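Flakel Nights: Frequently Asked Questions

What is Flakel?
A monthly dance night with live vocalists, two DJs and a floor that was sprung for ballroom in a more hopeful age. It runs in the old Vuvetti building, up the stairs, past the sign telling you not to use the stairs for storage.

What sort of music do you play?
Mostly amapiano, some gqom, and a stretch of old house near the end when Majdi Daher gets sentimental. Requests are heard with great courtesy and then forgotten.

How many people does it hold?
500, according to the licence. The December night sold out in 20 minutes, so a reminder on your phone is wise.

Do I need to be able to dance?
No. Szymon Malinowski has been on our door for years and still claps on the wrong beat.

Is there a class beforehand?
Yes, at 7.30pm, included in your ticket. Nogueira teaches the footwork slowly, then at the speed it is meant to go, and you will notice the difference in your knees.

Can I get a refund?
Up to the night before, yes. After that you may pass your ticket to a friend, or to someone you would like to owe you a favour.

Is there a dress code?
Wear shoes you can turn in. Everything else is between you and your mirror.

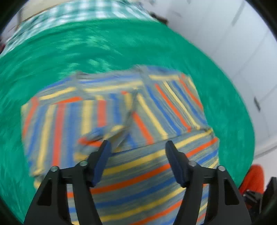
Striped cloth on bright green fabric.

Where do I leave my coat?
Cloakroom, ground floor. Keep the ticket. Describing your coat as "black, sort of long" will not get you far.

Can I film the performers?
A clip or two is fine. Please don't hold your phone up for the whole set, as the people behind you have paid to see Clikton and not your elbow.

When does it finish?
Last track at 2am, lights up shortly after.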